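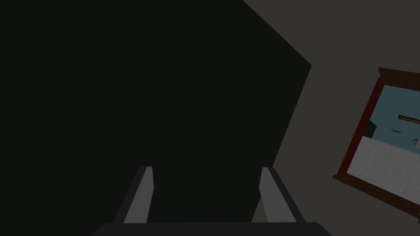

Prodden Classroom Audio Kit

Item 479
Made by Calgate
Grade range: 4 to 12
Ships in one carton

The Prodden kit is a set of recording equipment and printed lessons for classes that make their own radio shows, podcasts or oral history projects. One kit serves a class working in small groups. Students plan a program on a topic they are already studying, write a script, record it, and put together a finished episode of five to ten minutes.

The kit was first sold as a microphone set only. The current version adds the teacher binder and the student planning sheets, which used to be a separate order.

What is in the kit

Six handheld microphones with foam covers
Six digital recorders with belt clips
Twelve pairs of over-ear headphones
Three headphone splitters
One charging tray with a six-foot cord
One teacher binder, 82 pages, three-hole punched
Student planning sheets, one pad per group
One hard case with a latch and a place for a padlock (padlock not included)

The recorders

Each recorder has four buttons: record, stop, play and delete. The delete button has to be held for three seconds, so a bump in a backpack will not erase a file. Recordings are saved in a common audio format and will open in the free editing programs most schools already have. A full charge lasts through a school day of normal use.
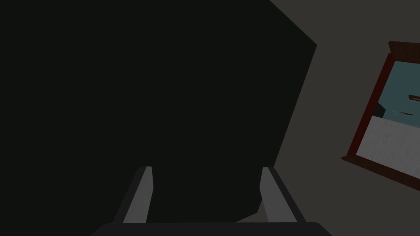 The recorders do not connect to the internet and do not need an account. Files are moved to a computer with the cable stored in the lid of the case. Chromebooks, Windows computers and Macs all see the recorder as a plain storage drive. If your school blocks outside drives, ask your technology office to allow them before the first lesson — this is the most common reason for a call to our help line.

The lessons

The binder has nine lessons. The first two are about listening: students hear short sample programs and note how the host opens, how guests are introduced, and where music is used. Lessons three through five cover choosing a topic, finding sources and writing for the ear. The rest deal with interviewing, recording, editing and sharing the work.

Each lesson fits a 45-minute period. Teachers on a block schedule usually pair them. Lesson six, on interviewing, tends to run long and can be split over two days.

Every lesson has a copy-ready handout and a scoring guide. The scoring guides look at content and at sound separately, so a student with strong research and a noisy recording can see which part needs work. The sample topics include watersheds, local elections, the Dust Bowl and the human heart, but any subject will do. 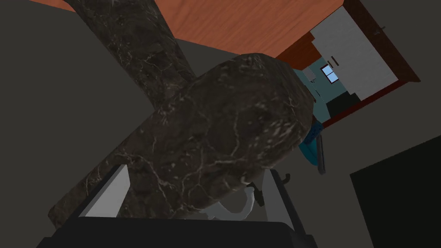
Spanish versions of the handouts are included at the back of the binder. The scoring guides are in English only at this time.

Using it with other sets

The headphones and splitters also work with the Tazi Listening Station. The recorders do not fit the older Tazi charging tray. If you have that tray, keep it for the Tazi units and use the one that comes with this kit.

Schools that own the Drarnwood Story Recorder can buy the binder alone as item 2316. The button names are different on the Drarnwood, and a one-page chart in the front pocket of the binder matches them up.

Care and storage

Wipe the ear pads and microphone handles with a lightly damp cloth. Foam covers can be washed by hand and air dried. Do not store the recorders over the summer with an empty battery — charge them halfway and turn them off. Replacement foam covers, ear pads and cables are sold in packs of six.
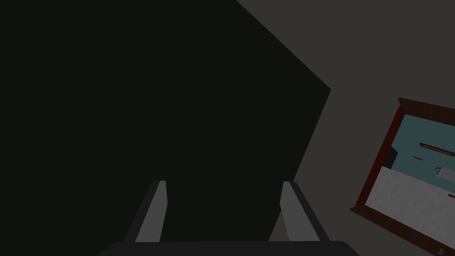

Ordering and warranty

We accept school purchase orders and credit cards. Orders placed in November may take an extra week. The recorders and microphones are covered for two years, and the headphones for one year. Planning sheets can be reordered by the pad.

Page updated 18 April 2021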